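Guides > Machines and Chores > Errands and Streets

Last updated: December

Can a machine run my errands yet?

Some of them, on a good day. Carrying a bag from a store to a front door sounds like the easy chore, and the sales pages treat it that way. We've been reading those pages for 3 years and we're still carrying our own bags.

What's so hard about a street?

Mostly the dark, and the curb.

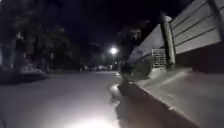
ILSTEAD, December — A street with one bright lamp far off and trees down the left is an ordinary walk home. A machine has to find the curb, stay on the right side of it, and decide whether a dark smear by the wall is a person or a shadow. Getting that right most nights isn't good enough.

Didn't the Bollport trial prove it works?

It proved it works in Bollport, on two routes, in daylight. The organizers reported 3,000 drop-offs. They didn't report how many times a worker walked out to rescue the cart, and we've asked.

What about street sweeping?

Closer, but ask about rain. Wet asphalt throws the light of a lamp right back, and a bright streak along the curb can look like a painted line, or like nothing at all.

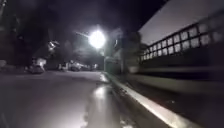

A person with a broom steps around a puddle without thinking. The Wimden sweeper stopped five times on one block, and each time it waited for help.

Should I wait to buy one?

Yes. Ask for a night demo on your own street first — if the seller says no, you have your answer.

We use cookies to remember your settings. Accept | Manage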